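Kernura side table, marble-pattern top: review
Kenneth Galang
September 11, 2019

The Kernura is a low square occasional table sold by Vendham in one size and two finishes, white and slate. I bought the white one. It replaces a folding stool that had served as a side table for longer than it should have.

Assembly
The legs fix to the underside with bolts, and the hex key supplied is too short to get any leverage. I used my own. Tighten each bolt by hand first, set the table upright on a hard floor, then go round again with the key. The instructions leave out the second pass, and without it mine rocked on one corner.
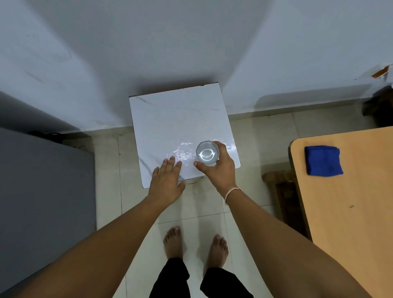

Surface
The top is glossy with a printed grey vein. It wipes clean with a damp cloth. Smears show badly under a ceiling light, much less so in daylight. I left a mug of tea on it for an hour without a coaster and found no ring. Lemon juice left overnight did nothing either. A dropped key did leave a mark, short and shallow, which I can feel with a fingernail. Vendham sells a touch-up pen for the slate finish only.

Stability
Vertical load is not a problem. I stacked books in the middle until I ran out of heavy ones and measured no sag with a straight edge. Side load is weaker. Leaning on one edge to get up from the floor lifts the opposite legs,
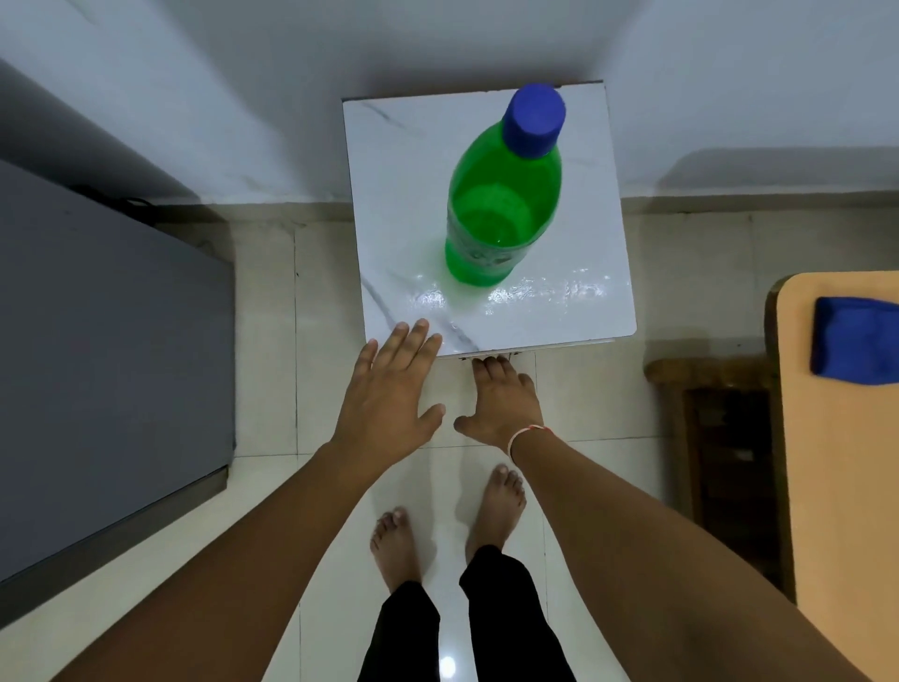
and the rubber feet then creep slightly on a smooth floor. On carpet they stay put. The feet are pushed on with no glue – one came off when I dragged the table, and I have since fixed all of them with contact adhesive.

Verdict
Sound for drinks, a lamp or a plate. Unsuitable as a seat or a step. The Mercado equivalent has a matt top and thicker legs, but costs almost 200 more and takes up more floor.

Comments (2)
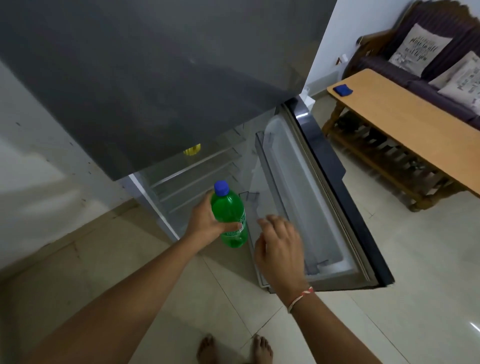
Pacita Javier
Does the glue hold in a warm room? Mine came loose again within the month, and I ended up using felt pads.

Kenneth Galang
No trouble so far. Roughen the inside of the foot with sandpaper first and leave it overnight.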